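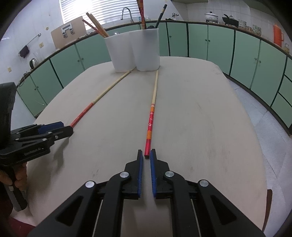

Chopsticks on the dining table, with the two-cup holder behind them.

Kitchens & Storage | Interviews

The shared kitchen at Pleston was refitted in February by Bomia, a small joinery firm. The firm's designer, who asked to be quoted by role only, spoke to us about cabinets, worktops and where the cutlery goes.

The base units are green with dark edging and small round knobs, and the run curves round the room. "A curved corner costs more than a square one," the designer said. "It adds 18 hours in the workshop. You get it back in walking space, as the table is oval and people have to pass it."

The worktop stands 90 centimetres from the floor. The designer had first drawn the drawers 61 centimetres wide, then cut them to 49. "Wide drawers fill with things that don't belong in them. There is one column of three, at the right-hand end. The rest are doors."
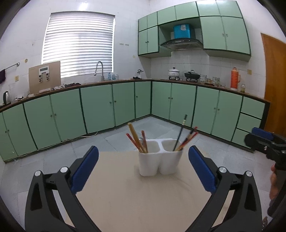

Page last changed: 22 August 2022

Chopsticks are kept in a white holder made of two joined cups, which lives on the table. The designer takes no credit for it. "It came from the old kitchen at Odaddale. I had allowed a drawer tray. They tried the tray and went back to the cups."

Asked whether mixed sets were a nuisance, the designer was brief. "Plain wood and red ones go in together. A spoon as well. If the lengths are close, you can pair them at the table. Sorting by cup is optional."

The only rule concerns drying. "Handle end down, and leave space in the cup. A tight bundle holds water at the bottom."

The cutting board is kept upright on the worktop, and the tap is a tall arched model, chosen to clear a stockpot. Bomia's next job is a narrower kitchen at Policarpio, with straight units and the same knobs.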